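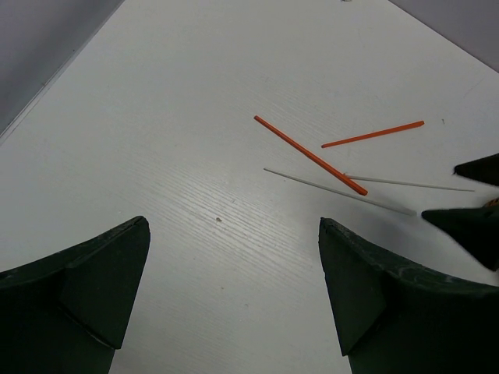

Slide 1. Wrist camera view, stick test: two orange, two white, with the second gripper reaching in from the right.

Search talks and notes Search

Reading time: 3 minutes

Leave this one up while people find their seats, and say hello properly before you start. Thank them for coming back after lunch, it's a kindness and they should hear it!

So, we are comparing fingertips today. The arms are the same, the controller is the same, and what changes is the last little bit that touches the world. Two sets went through the whole program: the Tistero wedges, and the softer Skodetti pads that half of you have probably already got in a drawer somewhere.

Point at the near fingers, the dark green ones. Those slanted inner faces are the part I want people to look at, along with how far the tips come to a point. Then point to the long orange stick, lying across both white ones. It looks like a child's game (and I did play a lot of it as a child, badly), but a thin stick flat on a table is a miserable thing to pick up. If the tips are a hair too high you close on air, and a hair too low you are pushing on the table and the arm starts to complain.

Pause here. Ask who has bent a fingertip. Wait for hands, they do go up eventually.

The numbers, slowly. We ran 488 attempts with each set of tips at the Rorkthorpe lab, all of them on sticks. The wedges got a clean pick on 317. I'll give the pads on the next slide, so please don't get drawn into it early, even if the gentleman-in-the-front-row question comes. It always comes.

Now the camera, which I could talk about all afternoon. From the wrist you get a lovely close look at the tips, and you also get a great deal of finger in the bottom of your picture. White sticks on a white table are hard for it. The shadows under them are faint, and our first detector, Kırmızıgül, was much happier with the orange. We labeled 3445 pictures before I trusted it on the white ones, and I still keep an eye on it.

If there's time, tell the story about setting the closing force at 50 percent in June and forgetting it was there for the whole morning. Keep it short. I never do.

Last thing before the next slide: mention the two arms sharing the table, and that crossing order matters, top stick first. Then click.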